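3.2 Object sets on small tables

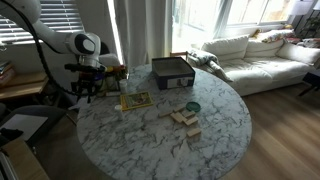
Figure 4. A mixed set on a round table in the living room.

Living rooms gave us the hardest tidying problems in the Skimeo survey. Most of what we logged there was small, and much of it had no fixed place of its own. Of the 3659 items in the full list, 3000 were light enough to be picked up with one hand, and these were the items that moved most often between surfaces. A round table makes the sorting harder, as it has no corners to push things into and no straight side to line them up against. In Figure 4 six light wooden blocks lie on a marble-topped table in front of an open navy storage box, with a round green lid close by and a small picture book lying flat. We coded the blocks as one group with six members, and the book as a single item.

Containers were coded apart from contents. A container counted as open if its inside could be seen from the seating side, whether or not a lid was nearby. Lids were entered on their own line and matched to a container only when the household confirmed the pair. This rule was added in June, after the Melnyk homes produced 9 lids that fit nothing else in the room.

Tables were scored on a scale from zero to four. A score of 4 meant that every loose item had been put in a container or set upright at the rim. The Illska homes used the same scale, but their coders scored books and papers separately, so the two sets of totals are compared only for toys and cups (see Section 4).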